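Keeping the Record Straight: A Conversation With a Standards Editor at Nundarau

The house style manual at Nundarau runs to 448 pages. The editor responsible for it has held the post through three full revisions, and asked that this interview identify the job and leave out the person. Nundarau publishes maintenance documentation for pumps, valves and small process equipment. Its manuals are read by fitters, inspectors and, on occasion, lawyers.

We met on a Saturday at the company's Cetimham office, where the sixth-floor meeting room has a view of the rail yard and a shelf holding every edition of the manual since the first, which was typed.

The first question concerned the word "should." In the current edition it is banned from procedures.

"A procedure has two kinds of statement," the editor said. "There is the instruction, which is an imperative verb. Close the valve. Then there is the condition under which the instruction applies. 'Should' is neither. A reader sees 'the valve should be closed' and can take it as an order, a recommendation or a report on what state the valve is expected to be in. We had 227 of them in one pump manual. A technical author went through with the engineering group and found that they fell into all three groups, and a few that the engineers could not agree on."

The repair took most of a winter. Instructions became imperatives. Expected states were moved into a check step with its own number. Recommendations went into notes, and a good many were deleted after the engineers were asked what would happen if the reader ignored them.
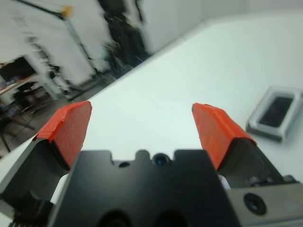 Color terms are a second sore point. The manual permits twelve, and a writer who wants a thirteenth has to apply for it. The editor's position is that a color name in a procedure exists to let a reader pick one part out of several, and that shade is of interest only when two parts would otherwise be confused. The tape-like wrap on a pair of fingertip pads, orange-red to most eyes, would go into a Nundarau parts list as "orange" or "red" depending on what else was on the page. "You pick one and you use it from the cover to the index," the editor said. "If the drawing callout says red and step nine says orange, the reader goes looking for a second part." Compound colors are excluded from text altogether, although they are tolerated in purchasing specifications, where a reference code accompanies the name.

The same reasoning governs nouns. Each part has one name, and the name is fixed before drafting begins. The list is kept in a terminology database called Flurik, which replaced a spreadsheet that had replaced a card index. Flurik holds the approved term, the rejected synonyms and a short statement of why each was rejected.

"The rejected terms are the useful part," the editor said. "Anybody can make a list of good words. What a new writer needs is to type in 'housing' and be told that on this product line we say 'casing,' and that 'housing' means the bearing housing and nothing else. Before that was in the system, we settled the same argument every eighteen months."

I asked how disputes are settled now. The procedure is set out in the front matter of the manual. A writer files a query, the editor replies in writing, and the reply is binding until the next edition. Appeals are possible. There have been few, and most of those concerned hyphens. 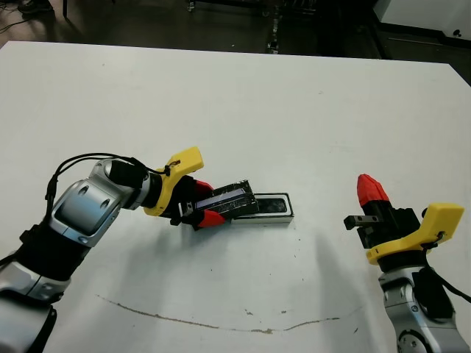

Fixing the names early does carry a cost, and the editor was direct about it. Engineering groups rename things late. A part can be drawn under one name, ordered under another and shipped with a label bearing a third. When the label and the manual disagree, the Nundarau rule is that the label wins, and the manual is changed at the next printing with an errata sheet in the meantime.

"The reader is standing in front of the label," the editor said. "It makes no difference that our term is better. I have lost some good terms that way."

Translation accounts for much of the remaining strictness. Manuals go out in eleven languages through Cavalcanti, an outside agency that charges by the word and gives a reduced rate for sentences it has translated before. A sentence repeated exactly is cheap. A sentence reworded for variety is billed as new. According to the editor, 80 percent of the text in a typical revision is now matched against earlier work, and writers who were trained to avoid repetition have to be trained out of it.

Sentence length is capped at twenty words in procedures and twenty-five elsewhere. The cap is enforced by software, with exceptions for warnings whose wording is set by regulation. The editor regards those warnings as badly written and has no authority over them.

"I've sent comments," the editor said. "They were acknowledged."

Work on the next edition starts in June. The chapter on tables will be rewritten, the index will be rebuilt, and the section on units, untouched for two editions, will be moved forward to follow the section on numbers. The editor expects the page count to fall slightly. A proposal to permit "should" in introductory chapters has been received and is under review.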